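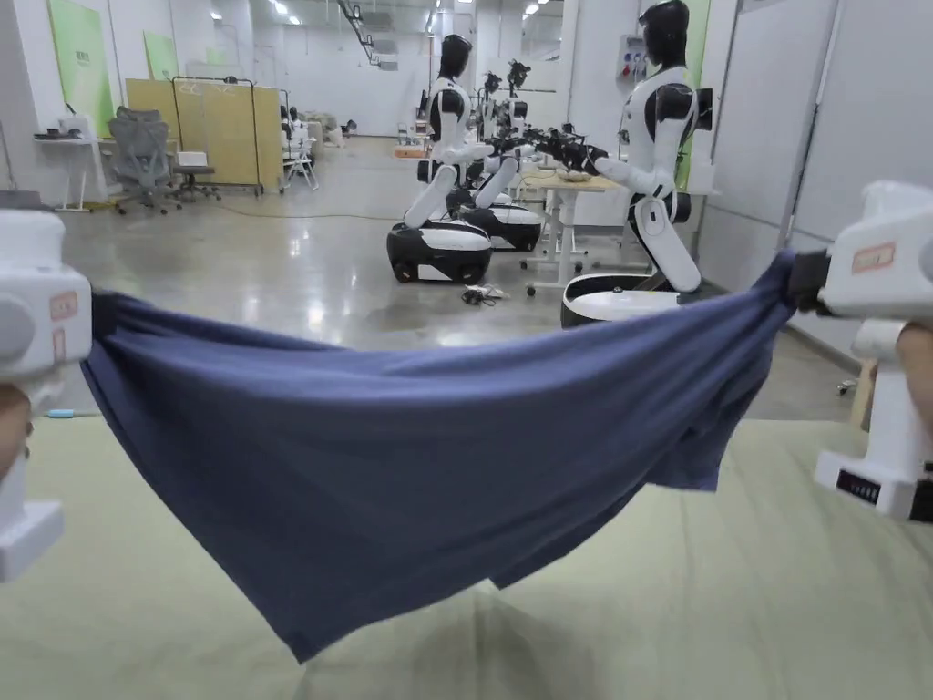

Every few weeks somebody asks me whether a machine can do the laundry yet, and my usual reply is to hand them a pair of grippers and ask them to fold one T-shirt without using their fingers. It's a lovely way to spend ten minutes, and I promise you'll never look at your airing cupboard in quite the same way again! A shirt is such a floppy, wilful thing. Pick it up by both ends and the middle sags in a great deep curve, with one side quietly twisting itself into a rope while you're busy looking at the other, and a pair of jaws can't feel that going on the way your hands would. So this page is my method for folding a T-shirt with two hand-held grippers, written down at last after I-hsuan Lam told me (very kindly) that she was tired of hearing me explain it across the room.

What you'll need

One short-sleeved T-shirt, adult size, plain if you can manage it. Cotton that has been washed plenty of times is easiest. Slippery sports shirts are a misery and I'd leave them for another month.
Two hand-held grippers, the sort with a pair of opposing jaws.
A large flat surface, covered. A thin cloth or sheet over the top gives the jaws a bit of forgiveness when they go in under the hem. Clip it along the edge or it will travel with the shirt.
A stopwatch, if you like that sort of thing.

I used to fold on a bare tabletop and spent half my life chasing hems. Chaminda Saha put a cover down one Saturday morning, while I was still looking for my glasses, and I've been a convert ever since.

Step 1: Drop it and leave it alone

Start with the shirt in a heap. It's tempting to lay it out nicely first, but a shirt out of the dryer has never once been laid out nicely, and if we're asking about real chores we may as well begin with a real mess. Have a good look at the heap before you move. You want two points you can name: a hem corner, a shoulder seam, the end of a sleeve. The collar is usually the easiest to spot, being thicker and holding its shape a little.

Step 2: Find the first corner

Bring one gripper down low and almost flat, open the jaws only a little, and slide until one finger is under the fabric. Close gently. If you come straight down from above you'll gather up a fat pinch of both layers plus some of the table cover, and then everything comes along for the ride.
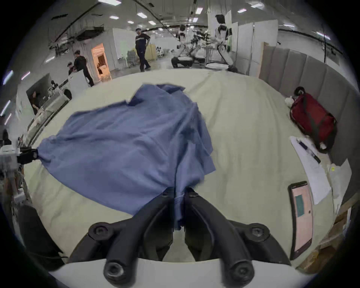 Once the first corner is yours, keep hold of it. Use it as an anchor and work along the edge with the other gripper, taking small bites and letting the cloth run out between them. Patience is everything at this stage. The bites can be as little as a thumb's width and you'll still get there sooner than by lunging for the far side. When I watch newcomers, this is where the sighing starts, and it's also where most of the machine attempts I've seen come unstuck. The arm gets its first corner quite happily and then hasn't the faintest idea where the second one has gone.

Step 3: Lift, stretch and let it swing out

With a corner in each set of jaws, lift both hands together and draw them apart until the top edge is straight. Stop there. A taut edge is plenty, and pulling harder only springs the fabric out of the jaws. If one end has twisted, roll that wrist a quarter turn each way and see which way the twist opens. Then lower the far part of the shirt first and drag back towards yourself as the rest comes down, rather like putting a sheet on a bed.

Step 4: Smooth the body

Closed jaws make a decent iron. Shut both grippers, rest the tips in the middle of the chest and push outwards, one to each side. Small creases don't matter. Long diagonal ones do, for they mean the shirt has gone down skewed, and folding on top of a skew makes a parcel with ears.
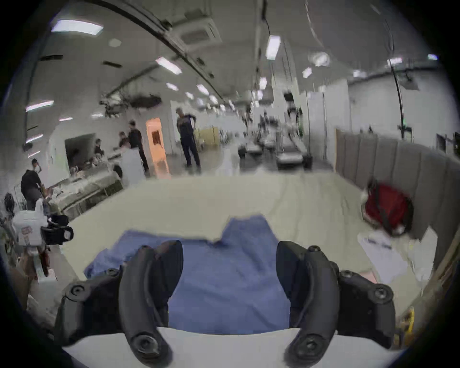 Do check the sleeves before going any further. A sleeve tucked underneath is the commonest fault by a long way, and you can't see it from above, so run a jaw along each side and feel for the extra thickness through the handle. Well, "feel" is generous – it's more of a faint reluctance.

Step 5: The folds

Take the left side by the shoulder and the hem, lift a little, and carry it across to the middle. Set it down hem first. Do the same with the right. Now grip both bottom corners and bring the hem up to the collar in one slow arc, keeping the jaws low so that the fold doesn't catch air and balloon. That's 3 folds in all, and I wouldn't add any more until those come out square.

Let go carefully. Open the jaws a crack, slide them straight out backwards, and only then lift. Lifting first undoes the lot.

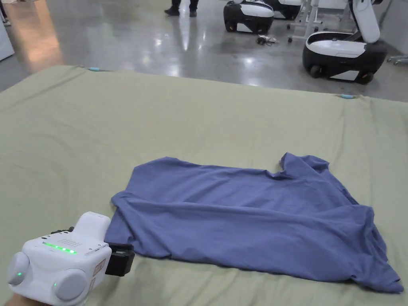
If a side fold springs open again, the usual culprit is a bunched collar, so go back and flatten the neckline before you blame your wrists.

How long should it take?

My first proper one took 700 seconds, and I was rather proud of it. I'm now down to 79 on a good day, which any teenager with bare hands would laugh at. I-hsuan keeps a tally on the Notach sheet, and last time I looked we had logged 1721 shirts between us. Chaminda is quicker than me but his collars are dreadful.

So, can a machine do it yet?

My own view, for what it's worth, is that a flat shirt is within reach and the heap is still the hard bit. Give an arm a shirt at the end of step 4 and I'd be fairly hopeful. Give it step 1 and I'd put the kettle on. And a whole basket, with odd socks and a fitted sheet in it, I wouldn't like to guess at.

If you try this at home with kitchen tongs (it does work, after a fashion), wrap the tips in an elastic band first so they grip. I'm writing up trousers next, once I've worked out what to do about pockets.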